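Farnine House, serviced rooms
Textile and bed area inspection, room 13
Inspection date: January 21, 2023
Checklist version 2
Scope: bed coverings, folded garments left for return, surrounding floor and heat sources. Electrical items are covered on the separate Hovland sheet.

Ratings: S = satisfactory, A = attention needed, N = not applicable to this room.

Section A. Bed and coverings

A1. Bed stable under hand load at each corner. S
Comment: No movement at the headboard fixings. One slat clip was replaced in November and is holding.

A2. Blanket or bedspread spread out and clear of the floor. S
Comment: Clear on both long sides. Minimum clearance on this form is 2 cm.

A3. Pile fabrics kept away from heaters and lamps. S
Comment: Bedside lamp shade is fixed and does not tilt over the bed. Heater is on the opposite wall.

A4. Coverings free of burns, tears and hard objects. S
Comment: Pressed by hand over the full area. Some bunching in the plush pile. Smooth it out before the next check, as pins and clips are easily missed in a fold.

A5. Care label present and legible. A
Comment: Label on the blanket has faded. Wash temperature could not be read. Treat as a cool wash until the Urby supply list has been consulted.

Section B. Folded garments

B1. Garments folded flat, one item per pile. S
Comment: One brown knitted garment, laid on the bed for checking. Acceptable as placed.

B2. Edges, seams and ribbing examined for loose threads. A
Comment: Loose threads on a frayed edge near one corner. Do not pull. Secure on the reverse side with a needle and matching yarn, or mark the item for repair. Loose loops can catch on rings, zips and drawer runners.
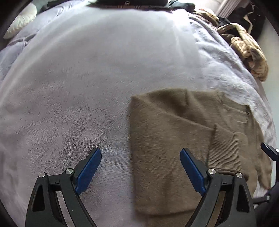 Item B2. Knitted garment on lavender blanket, ribbed section to the right.

B3. Brushed or fuzzy knitwear stored away from open flame and radiant heat. S
Comment: No candles in the room. The raised surface of brushed knitwear can catch light more readily than a smooth weave, so this item applies even where the garment is only put down for a few minutes.

B4. Pockets, folds and openings checked for forgotten articles. S
Comment: Open the fold fully and feel along both layers. Refold afterwards with the thicker edges staggered. If they are stacked on one side the pile leans and slides off the shelf.

B5. Garment dry before storage. S
Comment: Tested by hand at the ribbing and along the seam, where moisture stays longest. The Clustum meter was not used.

B6. Fold suitable for the shelf. A
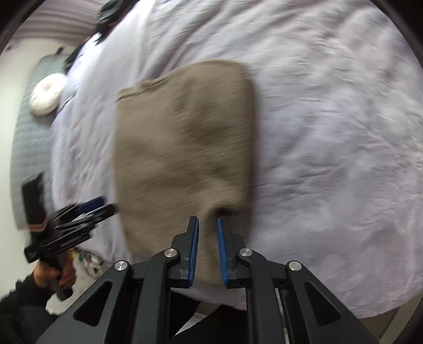 Shelf depth in the wardrobe is 200 mm. A sweater folded lengthways only will overhang and can be caught in the door. Fold once more across the middle before putting it away. The same applies to cardigans and heavy pullovers. Do not hang knitwear of this type, as the shoulders stretch.

Section C. Surroundings

C1. Floor beside the bed free of trailing fabric. S

C2. Wardrobe door closes without force. A
Comment: Lower hinge is stiff. Lubricate and recheck.

C3. Storage boxes on the upper shelf within the weight limit. N
Comment: No boxes kept in this room.

C4. Walking route from bed to door clear. S

Actions

A5: confirm wash instructions and attach a new label.
B2: repair the frayed edge before the garment is returned.
B6: refold to suit the shelf.
C2: lubricate the lower hinge, then open and close the door several times with the shelf loaded.

Items rated A are to be rechecked at the next room change. If the repair under B2 has not been done by then, keep the garment out of the wardrobe and enter it on the Farnine repairs sheet with the room number.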